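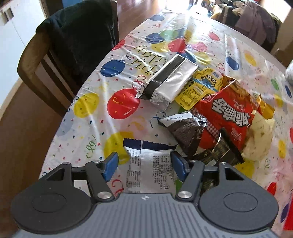
Table, birthday cloth still on.

Tuesday. Up before the alarm again, and in a bad mood with the water company before I'd even run the tap. The letter from Joltico came in the second post, two pages of it, telling me that a smart meter will "help me understand my usage". I understand my usage. I wash, I drink tea, I do the pots. What I don't understand is the bill, and there was not a word about that.

They say the average household in Etthorpe will save 15 per cent in its first year. Save it how? A meter doesn't turn a tap off. If I use less, it'll be me using less, and they'll put the standing charge up to cover the hole, same as they did after the hosepipe ban. I looked for the small print and found a line about "typical customers who change their habits". So the saving is for people who change their habits. You could send those people a potato and they'd save the same.

Rang the number after breakfast. On hold for about two hours, with the same bit of piano going round. When I did get through, the girl was pleasant enough but she was reading it off a sheet. I asked if the meter was compulsory. She said it was "recommended for all properties on the Bellamy side". I asked again. She said she'd have to check, and then the line went.

Walked down to the shop for bread and stamps. The pavement is up outside the old bank and there's a Jusach van parked across the dropped kerb, with the men sitting in it. Those will be the fitters, I suppose. The letter says the work on each street takes a morning. They had Mill Lane up for most of April. 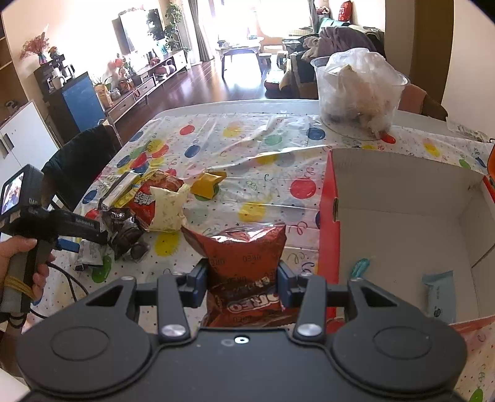

Moira reckons I should let them fit it and stop carrying on, as hers went in before Christmas and the bill has come down a bit. I asked how much a bit was and she couldn't say. Then she admitted they'd had the dripping cistern mended the same month, so there's your saving, I'd have thought – a new washer.

Wrote back to Joltico after tea. Asked them two things: is it compulsory, and who pays if the old stopcock shears off when they lean on it. Kept a copy in the drawer with the others. Will post it tomorrow if the rain holds off.

Read the old meter by torch before bed and wrote the number inside the cupboard door, in biro, so they can't tell me different.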